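Polteo is back, and this time there's a rhubarb one

25th January

Well, I've been sitting on this since before Christmas and now I'm allowed to spill it (sorry, terrible word to use around drinks). Polteo, the little bottled cocktail people from Amdale, are bringing out three new flavours, and they're opening a proper tasting bar to go with them. I've had a go at all three and I have Opinions.

First the bar, as I know that's what most of you will want to hear about. It's going into the old Gristell seed shop at the bottom of the hill, the one with the green tiles round the door that's been shut for ages. It'll be small. There are 34 seats and they're not taking bookings to start with, so expect to stand about on the pavement in your good coat. They wouldn't give me a firm opening date, only that they want it settled in well before August, when the whole town fills up and you can't get a drink anywhere without elbowing somebody's uncle.

If you missed Polteo the first time, they did a run of 3,075 bottles last year, mostly a smoked pear thing and a very good sour cherry, and it all went. I got two of the cherry and stupidly gave one away as a birthday present. The cherry is coming back, by the way! Same recipe, slightly bigger bottle, and the label no longer slides off in the ice bucket, so somebody has been listening.

Now the new ones. The rhubarb is made with Cozma, that bitter herby liqueur which used to live at the back of everybody's parents' cupboard, and it's the best of the lot by miles. It's sharp first and then it goes all custardy at the end, without any actual custard in it, and I could have drunk a jug. Pour it over plenty of ice and don't put a straw in, you want your nose near it.

The second is a burnt honey and ginger. I liked the smell more than the taste, if I'm truthful. It's very sweet and a bit cough-mixture to begin with, though it calmed down a lot when I topped it up with soda water, and a friend who loves anything with ginger finished mine while I was still making notes. So ask a ginger person, not me.

The third is the savoury one, which I was dreading. It's tomato, but clear, like somebody has rinsed a Bloody Mary and hung it out to dry, with celery salt and a splash of something peppery they wouldn't name. I don't like a Bloody Mary (too much like soup, and I'm never ill enough to want one) and I still went back for a second sip, and then a third. It wants to be properly cold, mind you. Mine had been standing around while we chatted and by the end it tasted like the water off a salad.
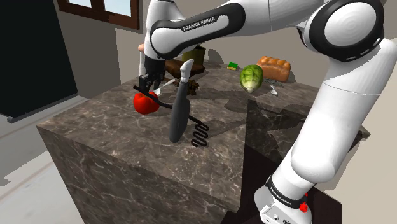
Polteo's tomato bottle has also got me fiddling about at home, and I've been trying to make my own version ever since. You need ripe fruit for it, bright red and glossy like the tomato on the counter there, and then it's just a matter of blitzing them with salt and letting the lot drip through a cloth overnight in the fridge. Don't squeeze the cloth! I squeezed the cloth and got pink sludge. My second batch came out almost clear, and with vodka and a bit of lemon it was pretty close to theirs, though I still can't work out the peppery bit. Horseradish was too much and black pepper left bits floating in it. Suggestions very welcome.

Prices, then. The bottles are going up a touch to 37 pounds for the large, which made me wince, but you do get a good number of glasses out of one if you're pouring for normal people. Drinks by the glass at the bar haven't been priced yet. They're also keeping back 473 bottles of the rhubarb for anyone who's already on the mailing list, and those will be sold before the rest go into the shops, so if you signed up for the cherry last time then keep an eye on your inbox, and check the junk folder too.

I did ask about alcohol-free ones, as a few of you always want to know. The answer was "maybe", said in a fairly cheerful way. The ginger would be the obvious one to start with and I told them so.

I'll be in the queue on the first night, probably moaning about my feet. If you get your hands on the rhubarb before I do, let me know what you had it with.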